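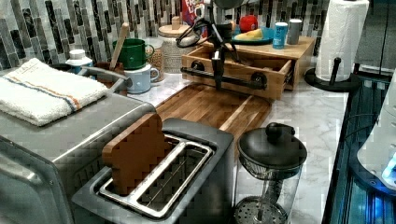
Toaster, toaster oven, towel.

How to Stop Losing Callers Who Ask "How Much?"

I spent 11 years behind the front desk at Lekside, a day spa with a phone that never shut up, and I gave the same bad answer for most of them. Somebody asked the price of a facial, I told them, they said thanks and hung up. That was a booking walking out the door! Now I coach front desk teams, and this is the first thing I fix.

Step 1. Pull a week of calls. Use your phone log (the small salon I work with, Villalobos, keeps theirs in a paper notebook and it's fine). Mark every price call and whether it ended in an appointment. At Lekside we had about 600 calls in August, and I'd never once looked at how they ended. 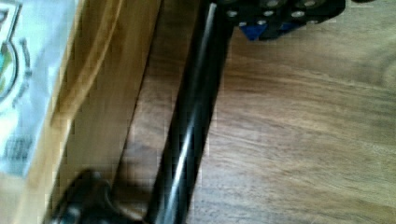

Step 2. Write one question to ask before you give the number. Mine is "Have you been in to see us before?" It's friendly, it's quick, and it gets people talking about what they want.

Step 3. Give the price, then offer two times. "I have Thursday at 10 or at 2" works so much better than "Would you like to book?" Then stop talking. The quiet feels awful for a second or two, so let it!

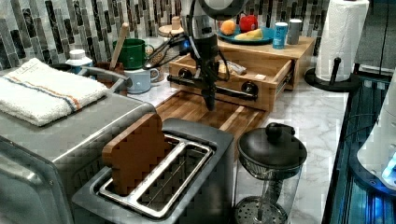

Step 4. Offer one add-on, and only one. I used to rattle off the whole menu, and callers just said no to all of it. Think of a two-slot toaster with one slice in it, like the one on that counter: the main service is in, and there's one open slot beside it. Pick the one thing that goes with what they booked and say it in a single sentence.

Step 5. Practice out loud for 8 minutes before you open. Take turns being the caller, and be a little difficult about it. Then pull another week of calls and put the two lists side by side.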